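Breakfast people wanted - Stastgate test kitchen, weekday mornings

We use cookies to make this site work and to see which pages get read. Accept all / Manage choices

Quick post, sorry, we need to fill this fast. Stastgate is looking for people to come make toast with us. That is pretty much the job. Paid, part time, early. Runs through September, maybe longer if the money holds.

What it's for. The project is called Irnura. We look at how people handle small everyday breakfast jobs at a table. Bread in, bread out, onto a plate, plate to the person who's eating. Sounds like nothing. There's a lot in it once you watch 50 people do it, and every one of them reaches for the plate at a different moment. Some get the plate ready first. Some grab the toast and then look for somewhere to put it. We want both kinds, and please don't practice at home.

Two kinds of places open.

Table participants. You come in for one session, 70 minutes, and you do a set of short tasks at the table. Set out plates, load the toaster, move toast from one plate to another, clear up, set it all out again. Some rounds you choose where things go. Some rounds we give you a layout and you match it. You can stop any time and you still get paid for the session.

Morning setup assistant. 2 openings. You get the table ready before each session, reset it between rounds, keep the bread coming, wash the plates, write down what happened on the sheet. On your feet most of the shift. It's repetitive, so if you need variety this will drive you nuts. If you like a table where everything sits where it should, you'll probably be happy here.

The toast station is where everyone starts. Cream toaster to one side, colored plates next to it, nothing fancy. 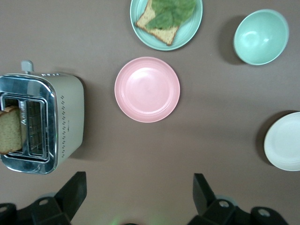 Toast station: one slice in the toaster, one on the green plate, pink plate free.

Setup people, the spacing matters. Leave room between things so hands can get in without knocking a plate. Slots facing up obviously. Wipe crumbs every round, not every other round, we've had that talk already. Plates go back by color, following the sheet for that session. If the sheet and the table don't match, ask before you move anything.

Who can take part

- 18 or over
- OK handling bread. Gluten is everywhere in this room, we can't make it safe for celiac, sorry
- OK using an ordinary toaster without help
- Left handed people very welcome, we're short on lefties
- Glasses fine, hearing aids fine, seated at the table fine, tell us and we'll change the height
- No cooking experience needed. Really none

For the assistant job also

- Can start at 9 sharp and be there every weekday you signed up for
- Neat handwriting or close to it
- Food handler card, or willing to get one in your first week (we cover the fee)
- Can lift a crate of plates
- Patient with people who are nervous about being watched. Some get very shaky over a slice of toast

Not needed: degree, references from a kitchen, your own apron. We have aprons. They are ugly.

Pay

Participants get a flat payment at the end of the session, same day, card or cash. Assistants are hourly, paid every two weeks, rate is on the form and it's the same for everybody so no need to haggle. Bus fare back if you keep the ticket. Parking behind the building is free but small and the bakery van blocks half of it until mid morning.

You can eat the toast afterward. Butter and jam in the fridge, label says Irnura, please use that one and not the one that says Lesix. Lesix is the group down the hall and they get touchy about thier jam.

Where

Stastgate, ground floor, the Durán building, side entrance. Front door looks open but it isn't. Ring the lower bell. Step-free from the side. Restroom is next to the kitchen.

What to wear: sleeves you can push up, flat shoes, hair tied back if it's long. Rings and bracelets off at the table, there's a dish for them. No strong perfume, small room.

How to apply

Fill in the form at the front desk or send us a short note through the contact page. Put PARTICIPANT or ASSISTANT in the subject line so it ends up in the right pile. For participants we just need your age, which hand you use, which mornings work, any food allergies. For assistants add a few lines on past work, any kind, doesn't have to be food. A school cafeteria, a hotel laundry, stocking shelves, raising kids, all good. No cover letter, we won't get to it.

Notes that come in by Sunday night get looked at first. After that we go in order untill the slots are full. We try to answer everyone but it's a small office and the phone is bad in the mornings, because mornings are when we're all in the kitchen. Afternoons are better.

Assistants who get picked do one paid trial morning. You'll reset the table a bunch of times, run the toaster, fill out a sheet, and after that we both decide. If it's a no from either side you still get the full morning's pay.

One more thing. If you signed up for the spring round and did a session then, you can't be a participant again, but you CAN apply for assistant. A few of you asked. Yes, you can bring a friend, separate session though, one person at the table at a time. The friend can wait in the hall, there's a bench and a kettle.

Please pass this on to anybody who's up early and could use the money.

Get new openings by email. Enter your address and press Sign up. Unsubscribe whenever you like.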